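The Ridimier Reading Journal

Softcover, 300 pages, ruled, with a ribbon. Ships from our Flundcombe shop every Tuesday.

I made the first version of this journal for myself, after I picked up a middle grade mystery at the library, got all the way to chapter nine, and figured out I'd already read it the summer before. I even knew who took the necklace! I'd just forgotten that I knew. So now I write things down, and a lot of you do too, and we're on the second edition.

Every book gets two facing pages. The left one has the boring stuff up top (title, author, where you got it, who told you to read it) and then a big open space for what happened. The right one is for what you thought. There's a line at the bottom for a favorite sentence, and I left it nice and long because people kept telling me their favorite sentences wouldn't fit in the old one. You asked, I listened, it runs the full width of the page now.

I took out the star ratings. I know some of you loved them - I got a few emails - but I kept giving everything four stars and then staring at a column of fours. You can still draw stars. There's room.
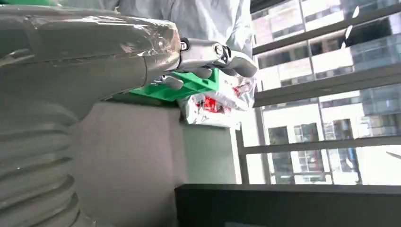 The prompt cards are the other new thing, and they're my favorite part. You get 35 of them in a paper sleeve glued inside the back cover, and each one has a question to get you going when all you can think to write is "it was good." Some are for any book at all, like "Which character would you not lend money to?" Others go with a type of story. The science fiction ones were the most fun to write, and one of them asks you to describe a robot from your book using only its hand. Is it gray metal with bolt heads showing at the wrist, fingers half open? Is there tape stuck on the arm? Or did the author never say, and you made the whole thing up in your head? (I do that constantly. I gave a character a mustache for three entire books.) The mystery cards want your guess by the halfway point, in pen, no going back.

The paper is Arkberg cream, the thicker kind, and it takes gel pens and most fountain pens fine. Markers will show through. The cover comes in Daly blue or plain black, and the blue is a bit greener than it looks on a screen, so if you're matching it to something, write me first.

It opens flat once you've broken it in a little. Mine took a week of being carried around in a tote bag.

Kids can use it. My niece started hers in fourth grade and her summaries are better than mine, though she does give away every ending. If you're buying for a classroom, sets come in boxes and you can mix the covers. Extra card sets are sold separately, and they fit the first edition too, you'll just have to tuck them in loose.

We printed 3000 of this edition. Orders of 2 or more ship free. If yours shows up with a bent corner, send me a picture and I'll mail another one. Keep the bent one for cookbooks or something.

Choose a cover color
Add to cart
Extra prompt cards
Back to all journals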